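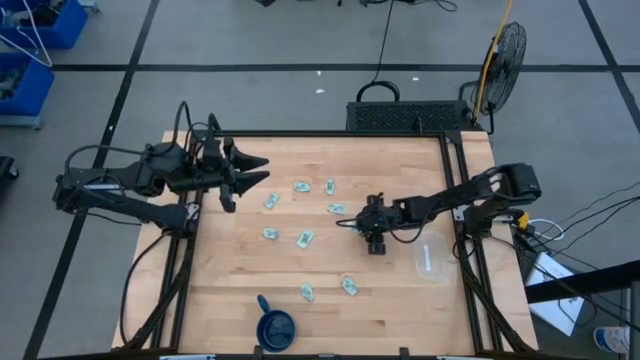
by Marnie Koyama

Have you ever looked closely at a butcher-block table? It's stripy! I love these tables. Those stripes are long strips of wood, lined up side by side and glued together. My workbench at home in Dravum is made the same way, and it's 40 inches wide. No tree near me grows that fat!
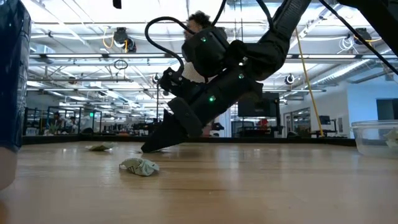
Wood also moves a little. It swells when the air is damp and shrinks when it's dry – slowly, so you'd never catch it doing it. One big wide board can bend like a potato chip. Lots of narrow strips glued tight stay much flatter, so your pencils don't roll off (mine still do, but my floor is crooked).

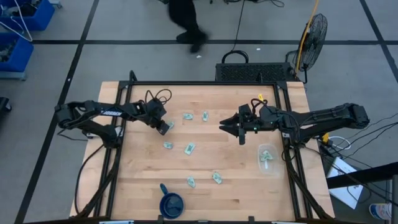
Page last changed: February

Now go find a wooden table and look for thin lines inside each strip. Those are the grain, and they come from the way the tree grew.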